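Kimow hand-held gripper, two-hand set: six weeks on the sorting bench

Our shop, Kalham, collects and sorts small household electronics for resale. In September we replaced part of the hand sorting with demonstration recording: a worker does the job through a pair of hand-held grippers, and the recordings go to train the arm on the second line. I run the first line. My concern was the tool and what it does to a shift.

The pads are the best part. They are textured and hold a smooth case with rounded corners without much squeeze. The linkage opens evenly on both sides, so a small part stays centered. Flat items lying on the bottom of a box are harder. The body is wide, and the wrist has to come in high to clear the rim.
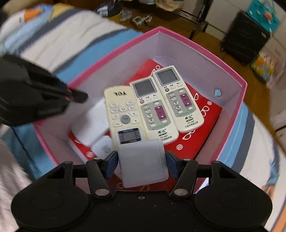
Remote controls are the usual trouble. They get packed side by side, often two of one model and one of another, and the gap between them is narrower than a pad. Most people learn to tip one up by its end first. Ifeanyi Lawal worked out a way of doing this with the left tool while the right one waits, and that is now how we train new starters.

Speed is well below bare hands. A good recorder finishes 52 usable runs in a shift. The plan called for 500 from the line by the first Wednesday review and we had 359. The target has been lowered. Forearm fatigue sets in after the second hour, so we rotate at 90 minutes, a change the supplier's manual does not mention.

The larger change is in the job itself. Sorters used to be paid by the box. Recorders are on a flat rate, which most prefer, but a dropped part now means repeating the run, and some of the older hands find that tedious. Two went back to the first line.

Pads wear at the tips and need replacing monthly. Pivot pins have shown no play. I would buy the set again, with spare pads ordered up front.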